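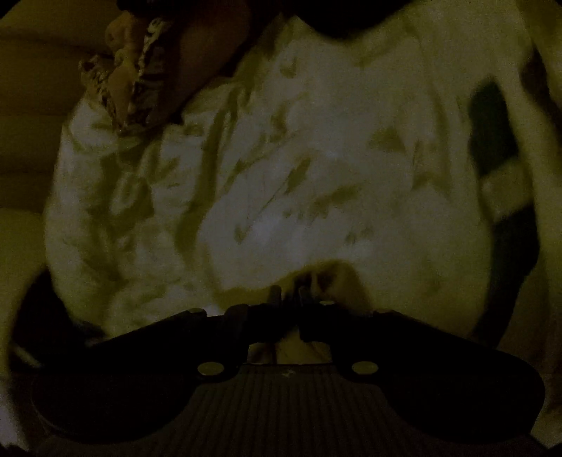 White fabric with olive and khaki marks, in need of a good flattening.

The Sheet Drawer, Reconsidered

By Manon Friesen

My mother ironed pillowcases. She ironed the top third of the flat sheets, too, the part that folds down over the blanket, and she did it on Sunday nights in front of the television with a spray bottle and a stack of hangers she never used for the sheets but liked to have nearby. I did not inherit this. I inherited the spray bottle, and it lives under my sink with a little bit of vinegar in it.

For most of my adult life, my method with printed cotton has been to carry it from the dryer to the bed in a wad, sleep on it, and carry it back. The spare set got the same treatment except it ended up in a drawer. I'd push it down with both hands and shut the drawer fast. If guests came (and in January they did, all of them, my brother's whole family on their way to Ranham), I'd pull something out of there, shake it like a rug, and hope the pattern would hide the worst of it.

A leafy print will hide a lot, by the way. I've become a bit of a bore on this subject. Plain white shows every crease, and stripes are even worse because the eye follows the line and trips where the line does. But an irregular print, leaves and brushstrokes and little dabs going wherever they please, gives a wrinkle somewhere to disappear. I have bought bedding for this reason alone. I once stood in the home store in Ulden for the better part of a lunch hour, scrunching the corners of display pillows in my fist and letting go to see what they looked like afterward. A saleswoman came over and asked if I was finding everything all right, and I said yes, and kept scrunching.

So what changed? The guests changed it. My sister-in-law came downstairs on the second morning and said, very kindly, that she had remade the bed because she thought maybe the sheet had gone on sideways. It had. I'd put a queen sheet on the full bed turned ninety degrees and tucked about a yard of it under the mattress on one side, and I had done it because when everything in your drawer is a wad, you can't tell one wad from another until you've already wrestled it over a corner.

That week I emptied the drawer onto the floor. Then I emptied the hall closet on top of that, and the basket at the foot of my bed, and I sat down in the middle with a cup of coffee and started pulling.

I found a duvet cover I had been mourning for two winters. I found three fitted sheets for a crib, and my youngest is in high school. I found a tablecloth, badly stained, that I'm fairly sure came from a rental cabin and which I would return if I could remember the name of the place. And I found that I owned a great many pillowcases without partners, every one of them perfectly good.

The first thing I had to learn was how to get a big piece of cloth flat by myself, and I'm here to tell you it's the whole job. Folding is easy once the thing is flat! All the folding videos start with a beautifully smooth rectangle on a big pale bed in a room with no dog in it, and they skip right over the ten minutes in between.

I tried the arms-wide method first, standing up, a corner in each hand. I'm five foot two. A queen flat sheet is a good deal taller than me and it simply pooled on my feet. Then I tried the floor, and that works well if your floor is cleaner than mine. What I do now is throw it over the bed and work from a fold. You find one raised ridge of cloth, any ridge, pinch it, and draw it toward the nearest edge. Don't tug. If you tug, you drag the whole sheet along with you and make three new ridges on the far side. Just a pinch and a slow pull, and then you let go and pat. Find the next one. After four or five of those the corners start showing up on their own, like people drifting back to their seats after intermission.

The patting matters more than I'd have guessed. A warm sheet, straight out of the dryer, will practically lie down if you sweep your forearm across it. Once it's gone cold in the basket you're stuck with whatever shape it cooled in, and then you want the spray bottle. Mist it lightly, sweep, wait a minute, sweep again. I keep the radio on. It's a nice job with the radio on.

Then there's the matter of the right side and the wrong side. With a print, you'd think this would be obvious, but plenty of thin cotton shows its pattern through to the back, just fainter, and I have made beds inside out in bad light more times than I want to say in a magazine. Now I check the hem. The stitching turns under toward the back, so if I can feel the doubled edge with my thumb, I'm looking at the wrong side. I can do it with my eyes shut, and at six in the morning that's pretty much how I do it.

As for the fitted sheet, I'm going to disappoint you. I know how it's supposed to go. You put your hands in the two top corners, you flip one over the other so they nest, you go down and collect the bottom ones, and you end up with a sort of C shape that folds into a tidy packet. I've done it correctly perhaps twice. The rest of the time I nest the corners, lay the thing on the bed, push all the elastic in toward the middle so the outside edges are straight, and fold it in thirds before it notices. The packet is lumpy in the center. I put it at the bottom of the stack and lay the flat sheet on it, and the stack looks fine from the door.

Storage is where I really did spend some money, and I'm a little embarrassed about it. I bought a shelf unit, the Björklund, which is tall and narrow and fits in the slot beside the hall closet where we used to keep the vacuum. (The vacuum now lives in the laundry room and everyone complains about it.) Each shelf gets one bed. Mine, the kids', the guest bed. The sets go inside one of their own pillowcases, an old trick that I had read in this very magazine at least once a year and ignored every time. Well, I was wrong to ignore it. You grab one bundle and you have the whole bed in your hand, and you can tell at a glance which one it is because the case on the outside is the print. The leafy one is mine.

I was also talked into a set of cloth bins called Brastance, and I'd skip those. They sag in the front, and a bundled pillowcase doesn't need a bin. Two of them now hold mittens.

The lonely pillowcases took me longest to deal with. I couldn't throw out good cotton. Some became dust covers for the winter coats, with a snip in the closed end for the hanger. One went over the sewing machine. A couple I cut up for wrapping presents, and those were the printed ones, and I liked how they looked so much that I've started doing birthdays that way, tied with kitchen string. My brother's kids handed theirs back to me after opening, all balled up. I took them home and laid them on the bed and went looking for a ridge to pinch.

I won't pretend I've become my mother. There's a load in the dryer as I write this, and it has been there since yesterday, and it is certainly cold by now. The spray bottle is out on the counter. My plan is to do the big white printed one first while I've still got patience, then the pillowcases, and leave the fitted sheet for whoever comes home next.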